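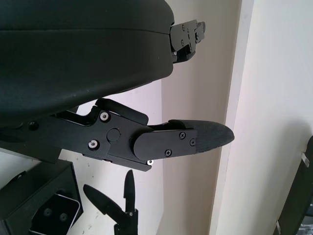 **Ticket 219: Arm will not fold towels**
Opened by: Fenna Verhoeven, Rekanham site
Status: open (again)
Priority: low, says Susorby. High, says the towel pile.

**Reported:** Left finger closes late on thin fabric. It gets hold of a hand towel by one corner, lifts it with great ceremony, and lets go. The Grititz scheduler then logs "fold complete."

**Tried so far**

- Restarted controller. No change, but everyone felt better.
- Re-zeroed both grippers with `grip --zero --all`. Late close down to 2 seconds.
- Checked the fingertip pads and the pivot screws. One pad was slick with fabric softener. Wiped it.
- Ran 20 towels. It dropped 19. The other one it folded beautifully, and I have kept it on my desk.
- Swapped to the thick bath towels from Öztürkmen. Picks up fine, folds into something like a burrito.

**Reply from Susorby support, December 2021:** "Please confirm the towels are within the supported range of household textiles."

They are towels. Confirmed.

**Notes:** Force threshold was set in June for cardboard boxes and never changed. Lowered it. The arm now holds the towel and refuses to give it back, so we have moved from one problem to the opposite one. Sales would still like to know if it can do fitted sheets. I can't do fitted sheets.

**Next:** try a threshold halfway between, turn off the "fold complete" message until there is a fold. Laundry is being done by hand meanwhile, mine mostly.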